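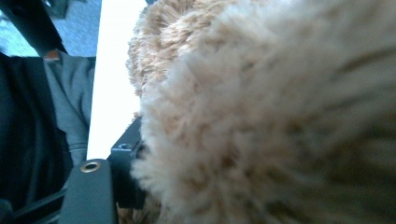

Okay, plush! I could talk about pile for an hour and I have 12 minutes, so stop me if I start stroking the samples. Start with the slide and give people a moment to look. Ask what they notice first. Someone will say "soft," and yes, fine, but get them on to the color. We call this tan, and then you look properly and there's cream, there's sandy brown, there's caramel down in the twisted bits. Point at the tuft near the top, where the strands clump and you get little shadows between them. Those shadows are doing half the work! A flat beige fabric with the same dye would look like a carpet tile.

Pass round the 2 swatches now (Furach first, then Dedar). Furach is the long shaggy one, Dedar is shorter and springs back when you press it. Let people handle them while I talk. Don't wait for them to come back.

Next bit: why old toys curl. Long fibers rub against each other every time a toy gets hugged, the ends catch, and you end up with small curls and clumps. I love this stage. Some collectors in the Toledo group brush it all out and I always want to shout "leave it a while!" If you do brush:
- wide-tooth comb, dry, from the tips inward
- hold the base of the tuft with your other hand
- quit when it looks fluffy, well before it looks neat

Tell the Flallville story here. Bear at the November swap, tag number 3881, one ear combed to a puff and the other left alone. It looked like 2 bears sewn together. Everybody wanted to touch the uncombed ear. (Pause, people laugh at this.)

Washing, quickly. Cool water, a drop of baby shampoo, surface only if you don't know the stuffing. Squeeze in a towel, no wringing. Let it air dry and fluff it with your fingers every so often, right down at the roots. Keep the hair dryer in the drawer, please, synthetic pile frizzes and you can't get it back.

If there's time: sewing through long pile. Part the fur with a pin before each stitch, then tease the trapped hairs out of the seam with the same pin. Oh it's so satisfying! Do one seam live on the Furach scrap.

Questions. Get both swatches back before the coffee comes out.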